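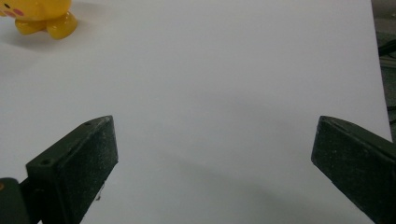

Figure 2. View from the camera on the hand-held gripper, fingers open over the white surface, with the yellow toy at upper left.

3.2 Gripper build and collection area

The gripper was built in the shared workshop at Kinbridge by two of the authors, Min-kyu Jang and Rungnapa Prasertsri, using hand tools and one printer. We call it Ovis. The fingers went through 17 printed versions. Early ones were too narrow at the tip and let rounded objects roll out sideways, so the later ones have a broad inner face and a wedge-shaped end. Screw holes in the finger allow it to be taken off and changed without disturbing the camera, and with it the calibration.

The camera looks out along the fingers, so both tips stay in view when the gripper is open (Figure 2). This costs some of the picture at the bottom corners but gives the policy a steady reference for how far apart the fingers are. The gripper also casts a soft shadow between its own fingers. We tried a second lamp to remove it, then left the lighting as it was -- the shadow darkens as the gripper comes down, and we wanted that cue kept in the training data.

The work surface is plain white and has no printed pattern. Markers were used in the first trials and dropped when the policy began to follow them instead of the object. Dust shows up on the dark finger faces in many recordings. We did not clean the fingers between sessions, and no recordings were removed on that account.

Each demonstration starts with the gripper open and away from the object. The operator moves in, closes the fingers, lifts, and sets the object down elsewhere on the surface. We recorded 487 demonstrations in this way, of which 65 were held back for testing. Chutima Phetsri and Panya Wiriya did most of the recording, in sessions kept short enough that the hand did not tire. The finger drawings were last changed on April 5, 2021, and all results in Section 4 use that version.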